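Why do regional blocs keep a member's seat empty after a coup instead of expelling it?

Asked in Politics and International Relations

I am preparing a short paper on how regional organizations respond when the military of a member state removes an elected government. In several cases the organization has stopped inviting the new rulers to its summits, yet the country remains a member, its flag stays up, and its civil servants continue to attend technical meetings. I would like to understand the legal basis for this practice. Is an empty seat a form of suspension, or is it something else? I would also like to know whether the practice has any effect on recognition of the new government by other states.

Replies are sorted by date.

Selorm Owusu
Member, 3,724 points

The terms should be kept apart. Expulsion ends membership. Suspension leaves membership in place but withdraws certain rights for a time, usually the right to vote or to speak. Non-invitation is a decision by the host or by the other members about who may sit in the chair at a given meeting. Only the first two normally require a clause in the founding treaty.

Organizations differ a great deal on this point. The African Union has a written rule on unconstitutional changes of government, and it has suspended members under that rule on many occasions. The Organization of American States has a comparable provision. The ASEAN Charter contains no express clause on suspension or expulsion, and decisions are taken as a rule by consultation and consensus. Where consensus is required, the government under discussion may be able to block a formal measure. Leaving the political seat empty, or asking for a non-political representative, is therefore the step that remains open.
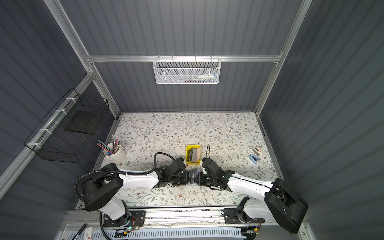

Recognition is a separate matter and is decided by each state for itself. Many foreign ministries now state that they recognize states and not governments, which allows them to keep an embassy open without making any declaration about the new rulers. A regional body has no power to recognize on behalf of its members unless they have given it that power. What the body can do is decide whose credentials it accepts. When two rival authorities each send a delegation, each claims the same place, and the credentials procedure must settle which of them, if either, is to be seated. At the United Nations this question goes first to the Credentials Committee and then to the General Assembly. The decision may be deferred, and in that event the existing delegation ordinarily stays in place.

For your paper I would suggest that you read the founding treaty first, then the rules of procedure, and only then the press statements. Press statements often use the word "suspended" loosely.

Jiltis
Member

It is about trade, in my opinion. The neighbors do not wish to lose their contracts, and they also fear that a country which has been expelled will turn to a larger power for support. The legal side comes second. I do not have a source for this, but it was the view of most speakers at a panel I attended in August.

Ternora
Moderator

The reply by Selorm Owusu is correct in its main points. Two additions may be of use.

First, the level of the meeting matters. A ban on attendance at summits commonly covers heads of government and foreign ministers. It may not reach working groups on customs, public health or disaster relief. Officials from the country concerned may continue to attend these, and the new government may present their attendance at home as proof of acceptance. A paper that considers only the summits will miss this.

Second, the rotating chair raises a difficulty of its own. If the country is due to take the chair, the other members must either allow it or agree on a different order. In 2006 Myanmar was due to chair ASEAN and gave up its turn, and the Philippines took its place. No finding against the member was needed.

Replies should cite a source where possible. The reply by Jiltis has been left in place as a statement of opinion.

This topic has been marked as resolved. New replies may be posted for 15 days.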